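Cluveo-Rundbrief, 7. Dezember 2021
Aus der Werkstatt: Wartung an der Zweiarmzelle

Die Zweiarmzelle in der Halle Zerkov stand beim letzten Ablesen bei 1.066 Betriebsstunden. Die große Durchsicht ist alle 1.000 Stunden vorgesehen und damit fällig gewesen. Gemacht wurden Fingerbeläge, Kabelführung, Schienenbefestigung und Nullpunkte. Die Zelle läuft wieder im normalen Plan, die Greifproben mit Kleinteilen sind abgeschlossen.
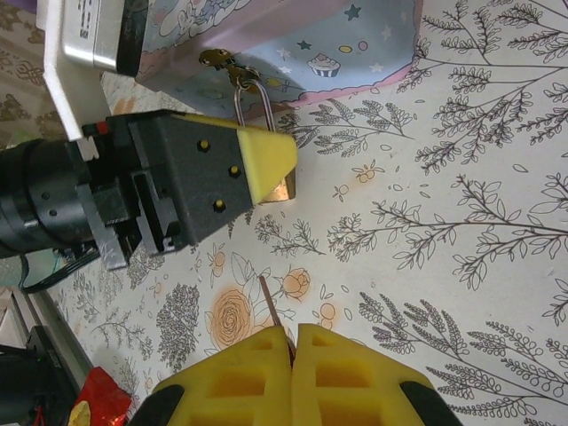

Lesezeit: 2 Minuten

Angefangen haben wir mit den Greifern, weil dort der meiste Verschleiß anfällt. Die Beläge kommen weiterhin von Cullutex. Es bleibt beim gelben Schaum mit dem Wabenraster, der sich den Teilen gut anpasst und bei dünnen Stäbchen genauso fasst wie bei einem Vorhängeschloss. Die glatte Ausführung, die im Februar zur Probe da war, haben wir zurückgegeben. Sie ließ runde Teile bei niedriger Schließkraft wandern.

Beim Wechsel der Beläge bitte die Reihenfolge einhalten: Arm in Parkposition, Greifer ganz öffnen, Antrieb stromlos schalten, dann erst die Schrauben an der Fingerplatte lösen. Die Schrauben werden von Hand angesetzt und über Kreuz angezogen. Wer mit dem Akkuschrauber arbeitet, reißt früher oder später ein Gewinde aus, und die Platte gibt es nicht einzeln. Nach dem Einbau den Greifer ein paarmal leer schließen und prüfen, ob die Beläge auf ganzer Länge anliegen. Steht oben ein Spalt offen, sitzt eine Platte schief. 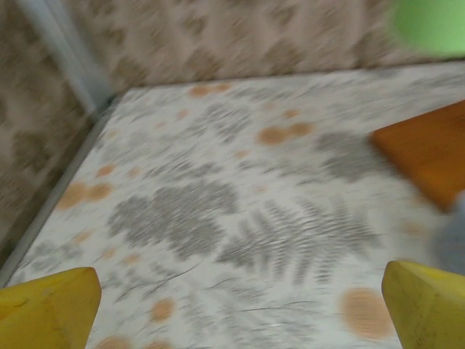
Für die Beurteilung der Beläge gilt seit dieser Durchsicht eine einfache Regel: Gewechselt wird nach Zustand der Spitze, der Stundenzähler gibt nur den Termin für die Kontrolle vor. Gewertet werden Risse, ausgebrochene Kanten und Stellen, an denen der Schaum nach dem Zusammendrücken nicht mehr zurückkommt. Leichte Schürfspuren wie auf der linken Fingerfläche, auch mit einem schwach dunkleren Fleck dabei, sind kein Grund zum Tausch. So etwas wird mit einem feuchten Tuch abgewischt und ins Zellenbuch eingetragen, mit Arm und Seite. Lösungsmittel bleiben im Schrank, der Schaum wird davon hart. Neue Beläge immer paarweise einsetzen, sonst stimmt die Mitte nicht mehr.

Die Kabel haben diesmal länger gedauert als geplant. Am linken Arm war die Schlaufe zum Handgelenk zu knapp verlegt und zog in der äußersten Stellung am Stecker. Sie hat jetzt mehr Luft und wird erst hinter dem zweiten Gelenk wieder am Arm geführt. Zur Kontrolle den Arm im Handbetrieb langsam durch alle Endlagen fahren und dabei auf den Stecker schauen. Bewegt sich der Stecker im Gehäuse, ist die Schlaufe zu kurz. Kabelbinder nur so fest ziehen, dass sich das Kabel darunter noch verschieben lässt.
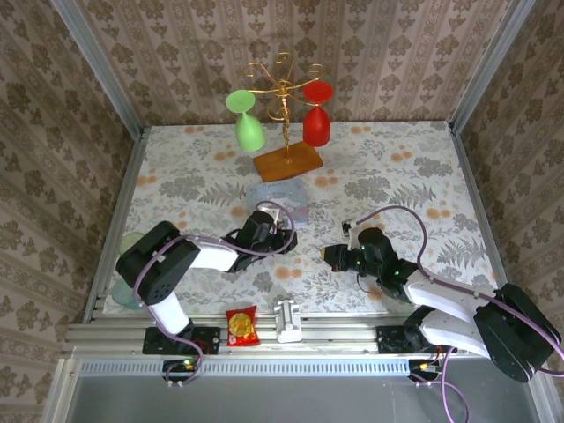 Muss die Zelle nach jedem Belagwechsel neu eingemessen werden?

Nur der Greifer, an dem gearbeitet wurde. Es reicht, den Schließpunkt neu anzufahren und den Wert in der Steuerung zu bestätigen. Die Armgelenke behalten ihren Nullpunkt, solange niemand die Grundplatte gelöst hat.

Gelöst waren die Grundplatten diesmal allerdings beide. Die Firma Sarıgül hat die Frontschiene neu ausgerichtet, und dafür mussten die Arme herunter. Beim Zurücksetzen haben wir die Platten zunächst nur angelegt, die Arme in Mittelstellung gebracht und erst dann festgezogen. Der rechte Arm brauchte einen zweiten Durchgang, weil sich eine Nutmutter im Profil verkantet hatte. Die Nuten bitte künftig vor dem Einschieben aussaugen. Was sich dort an Spänen und Krümeln sammelt, reicht aus, um eine Mutter schief zu stellen. 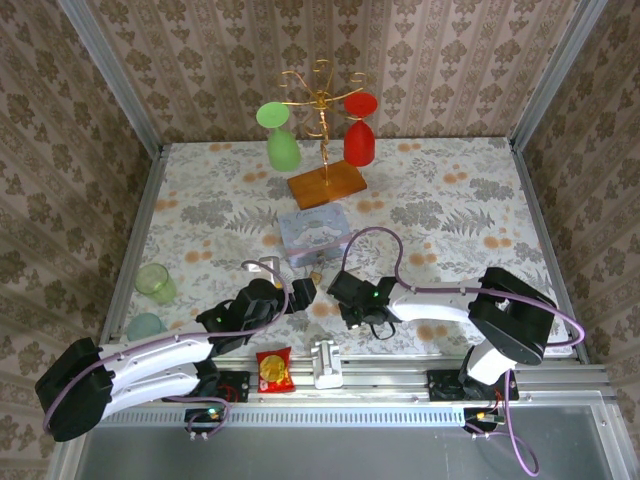 Danach kam das Einmessen gegeneinander. Beide Arme fahren denselben Punkt in der Tischmitte nacheinander an, nie gleichzeitig, und die Abweichung wird notiert. Anschließend folgten 100 Greifzyklen je Arm mit reduziertem Tempo, alle ohne Abbruch. Erst danach haben wir die Geschwindigkeit wieder freigegeben. Die Werte liegen im Ordner der Zelle unter dem Reiter Einmessung, die alten Blätter bitte nicht wegwerfen.

Die Treiberplatinen unter den Armen wurden nur gereinigt, mit Pinsel und Sauger auf kleiner Stufe. Druckluft ist an dieser Stelle nicht erlaubt. An zwei Steckern saß die Verriegelung locker, sie sind ersetzt. Von diesem Typ liegt jetzt noch einer im Lager, die Nachbestellung ist raus.

Offen ist noch der Ersatz für die Kunststoffhalter an der Schiene. Die vorhandenen tun ihren Dienst, eine Ausführung aus Metall wäre uns aber lieber. Sarıgül hat ein Angebot zugesagt. Die nächste Sichtkontrolle der Beläge ist im Februar, bis dahin Auffälligkeiten bitte direkt ins Zellenbuch schreiben – auch dann, wenn der Lauf ohne Störung zu Ende ging.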